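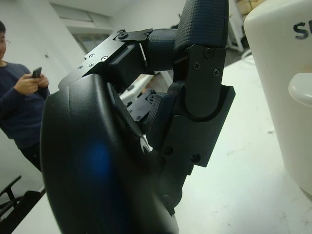
I've been putting off writing this one up, mostly since my shoulders needed a couple of days to forgive me. So, teaching a robot to make toast! By remote control, with my own two hands, at the Didora workshop, where I've been going on and off since May.

If you haven't done it before, the idea is pretty simple. You hold a pair of handles, you move, the robot's arms move, and every second of it gets saved so the software can learn from it later. They call each run a demo. My job was to do the same little chore over and over: go to the toaster, grab the slice, pull it up, put it on the tray. Didora wants 800 good demos of that before they even start training (gulp). I was there to chip in.

My first try was awful. I reached for the bread the way I would at home, quick and a bit sloppy, and the gripper went sailing past the toaster. You forget how much you lean on your fingertips. With the handles you get a faint buzz when something touches and that's your lot, so you end up watching the little wrist view like a hawk.

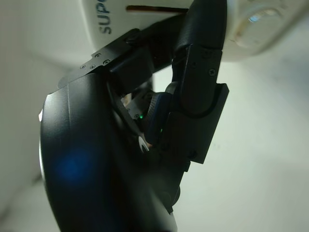 The wrist view takes getting used to as well, because your own gripper is always in the way. I kept tilting my head to see around it, which does nothing at all except make your neck hurt. After a while I learned to turn the wrist early, well before I got near the slot, and come in from above. Slow, slow, slow, then pinch. Too light and the bread slides back down. Too hard and you get crumbs everywhere and a slice with a bite-shaped hole in it (I made several of those).

The handles are from Waweru, the newer kind with the squishy trigger, and I liked them a lot more than the old ones. My only gripe is that the left one drifts. You set your arm down for a breather, look back up, and the robot's hand has wandered off a few inches to the side.

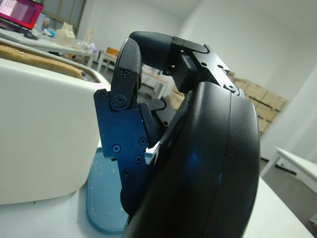 Pausing is a skill too, by the way. If you stop dead in the middle of a demo to think, the robot learns to stop dead and think, and then you have a machine that freezes over the toaster for no reason. So you either keep moving or throw the run out and start again. I threw out 19 before lunch. The ones I kept got smoother, though, and by the afternoon I'd found a kind of rhythm, reach and turn and pinch and lift, and I quit thinking about the handles at all. That part was really fun!

I asked if they could just grab the arm and push it through the motion by hand, like we did on the Zuter course. They do that for single-arm jobs, but with both arms going you'd need two people squeezed in next to the table, bumping elbows.
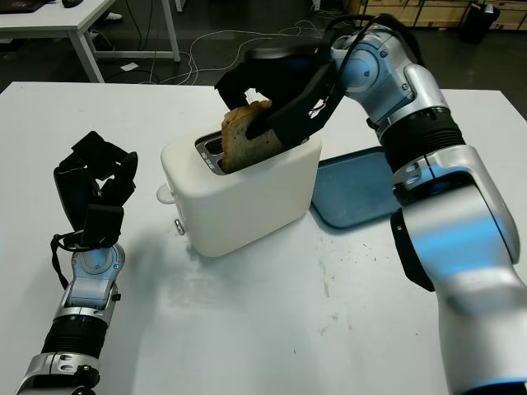

Pralletti left a comment on my last post saying that hand guiding still wins for anything with a tight fit, that you feel the slot through the arm in a way no trigger buzz can match, and that I should try 2 sessions of each before I pick a side. Fair enough. I've asked for a hand-guided session next time, with one arm and the same toaster, and I'll post how many I had to throw out.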